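Skallwood Workshop, Room 252: Small Appliance and Bench Check

1. Tables and surfaces
Wiped down, no chips or raised edges. OK. Tabletops stay clear of liquids.

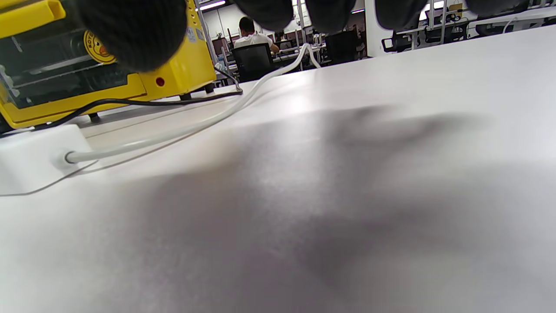 The night shift asks whether the 60-day wipe-down log still has to be signed. Yes, until Prastia sends the new form.

2. Cords and outlets
Unplug before checking. Look for cracked insulation and bent prongs — tag anything doubtful. Outlet by the sink trips late. Reported to Vorkix in December.

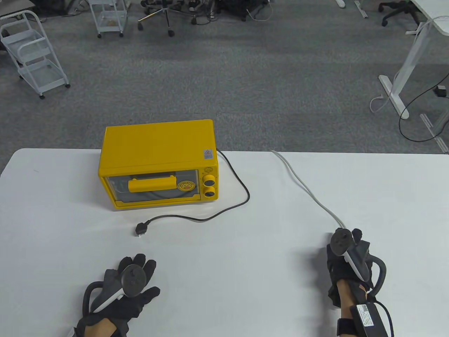 Heating appliances go on their own outlet, never on a power strip. Crumb trays emptied weekly.

3. Storage
Boxes no higher than shoulder level. Aisle clear. One shelf bracket loose, needs a longer screw. 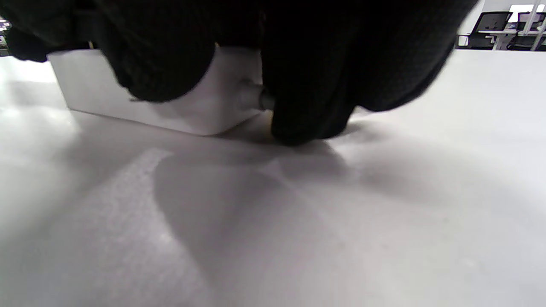

4. Exits and extinguishers
Exit sign lit. Extinguisher gauge in the green, tag current. Recheck in December.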